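Earnest money if the seller misses the closing date

Asked on 2022-01-30 in Buying a Home

We are under contract on a house in Dondside and the seller now says they can't move out until May. The contract says we close in 37 days. Our agent at Teden Realty says to just sign an extension, but our rate lock runs out before then and the lender wants $754 to extend it. Can we make the seller pay that? And if we walk away, do we get our deposit back?

kumen_buyer

Read your contract. It's all in there.

porchlight20

Don't sign the extension yet. Once you agree to a new date you have given up most of your say in the matter. Ask your agent to send an addendum where the seller covers the lock fee as a credit at closing. We did this when we bought through Yimer Homes and it took 15 minutes to get signed. On the deposit, if the seller is the one who can't close on time, most contracts let you cancel and get it back, but there may be a notice period first. A real estate attorney can check that for you.

millrace_b
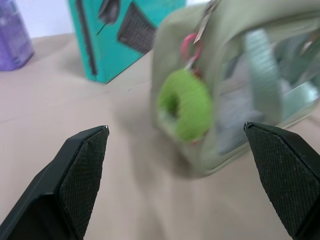 dovetail: Agree with millrace_b about the addendum. Get the new move-out date in writing too, with a daily charge if they stay past it.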